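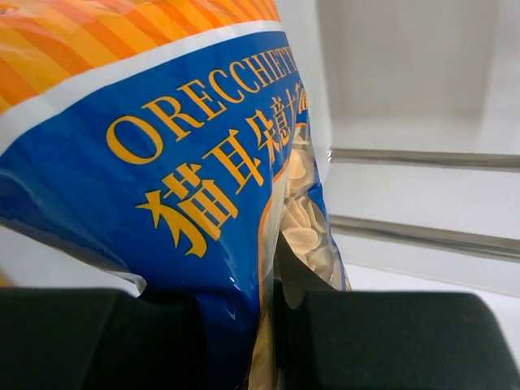
The Nitetier is a two-level pull-out shelf for base and pantry cabinets, sold flat with 6 screws, a pair of side-mounted slides and a paper drilling template. I installed one in May in a cabinet that holds dry goods and have used it daily since then. Most of what I keep in it is pasta in plastic bags, and bags are a harder load for a shelf than jars or boxes. The orecchiette is typical: a flexible bag, blue label with yellow lettering in English and Chinese, a clear window on one side where the pieces show. A bag like that has no flat base to stand on, so a shelf for it needs side support and a front edge tall enough to hold it back.

**Assembly**

The template is accurate on the left side. On the right side of my unit the rear hole was off by the width of the pilot bit, and I had to redrill. Rami Twal, who installed the same model in a face-frame cabinet, reported no such problem, so this may be a matter of how the paper is folded in the box. Flatten it under something heavy overnight before taping it down.

The instructions call for a drill, a level and a Phillips screwdriver. Add a short right-angle bit to that list if your cabinet is narrow. The slides separate with a lever on each side, and both levers have to be pressed in the same direction. The drawing shows them pressed in opposite directions. This is an error.

**Load and travel**

The lower tier runs smoothly with jars, cans and bottles up to a mixed load that I would call a full week's groceries. The upper tier is weaker. With 3,000 grams of dry pasta and rice spread evenly, it stays level when closed and drops slightly at the front when fully extended. Moving the rice to the lower tier removes most of the drop.

Travel is less than full extension. The back of each tier stays under the cabinet frame, and anything short placed there has to be reached for. Put tall packages at the back.

The slides have no soft-close. They do have a detent at the closed position, and it is firm enough that the shelf does not creep open on a floor that is slightly out of level, as mine is.

**Bags**

The side rails are low. A 700 gram bag laid flat stays put. The same bag stood upright leans over the rail as soon as a neighbor is removed, and if it leans outward it catches the frame on the way in. I tried three arrangements:

- Bags flat and stacked, labels up. Stable, but only the top label can be read.
- Bags on edge between two wire dividers. Best result. The dividers are sold separately under the Galang name and clip to the rail without tools.
- Bags upright in an open bin. Works for small shapes, wastes space with spaghetti.

Small shapes settle into the gaps and the bags hold each other up fairly well. Long shapes do not. Whichever way you load it, turn the printed names toward the front edge. Large type can be read from standing height with the shelf half open; cooking times on a back panel cannot.

**Comparison**

The Vanamley pull-out is the obvious alternative. It has taller rails and full extension, and it needs a wider opening. Mayuree Ratanaporn lent me hers for some 2 weeks. It handled upright bags better with no dividers, and it rattled more when empty. For a standard cabinet I would choose the Vanamley. Mine is too narrow for it.

**Verdict**

Recommended for narrow cabinets, with the dividers. Check the right-hand holes before drilling, and keep heavy items on the lower tier. Replacement slides can be ordered separately, left and right, and the part codes are stamped on the inner face, so write them down before mounting.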